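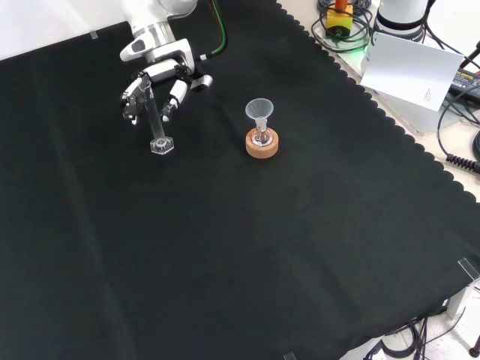
Kemard says its Funora school science kit will put proper glassware in front of 848 pupils by April, and the firm would like everyone to be pleased about it. The kit costs £553 for a set meant to serve one bench. For that, a school might expect something it could not get out of the nearest catalogue. A graduated cylinder on a clear hexagonal base, a small round-bottom flask sitting in a cork ring and a plastic funnel in its neck are decent, ordinary things, and most science departments have had them in a cupboard for decades.

Kemard's answer is that the value lies in the "guided measuring programme" that comes with the glass. We asked to see it. We were sent a leaflet of nine pages, six of them about ordering.
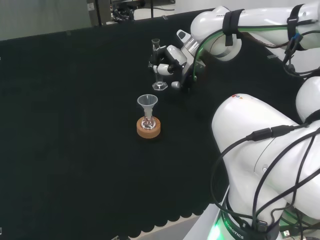
Measuring cylinder, flask and funnel on a black cloth.

The cloth is a curious choice as well. Dark cloth makes clear glass look smart, but a scalloped edge belongs on a tea table, and a teacher with thirty children to watch will want a hard surface that wipes down. Kemard would not say whether a cloth is included in the price.

Tesfamariam, the supplier that lost out on the contract, claims its own set does the same job for less. It would say that, of course, and it has not published a price either. The Sturkari schools group, which is paying for the first kits, says it will look at results after two terms. It has yet to say what results it is looking for.

We use cookies to improve your visit. Accept all | Manage settings

Related items
Sturkari schools to share one lab technician
Are chemistry practicals getting shorter?
Funora price list delayed again
Letters: bring back the balance room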